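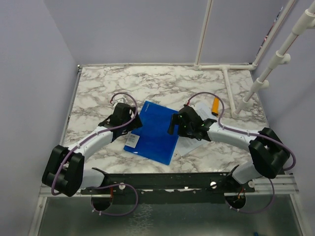
The two arms over a blue folder on Wayne Doucette's bench. Purple cable was "what the shop had."

Caught Wayne Doucette in his garage in Ross, kettle on, radio going. Two arms, 11 months of evenings, $869 so far. "Don't tell my wife the second number," he says.

Paper handling is the goal. Folders are awful, he reckons. "Too slippery. Grip harder and it just skates off."

And the cables? Rerouted twice. "First go they snagged on the elbow evrey time." He wants longer fingers next, maybe by September. Colour not decided.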